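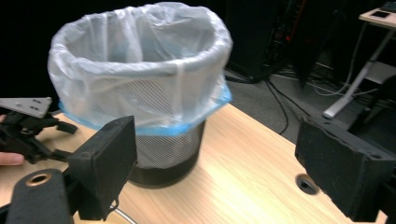

Mesh wastebasket with a liner folded over the rim.

Plukwood trash notes

Hi! I'm Miroslava, and this is my little dataset of what our building throws out. I started it in September after a long argument with my neighbor Jannik about whether anyone sorts their paper (he said no, I said mostly, and we were both kind of wrong).

What's in it: one table, plukwood.csv, with a row for every bag weighed. There are 82 rows from 10 apartments. Columns are apartment, month, type (paper, food, other) and weight in pounds. I used a luggage scale, so please don't trust anything past the first decimal!

Stuff to know before you use it:

Apartment numbers are shuffled – don't try to match them to real doors.
Blank weight means I forgot to write it down. There are 3 of those.
"Other" is a mess. Diapers, broken mugs and coffee pods all went in there.

Dalva Prado fixed my date column and wrote the script that makes the charts. Use the data however you like, just mention Plukwood somewhere. If you spot a typo, open an issue and I'll get to it after work.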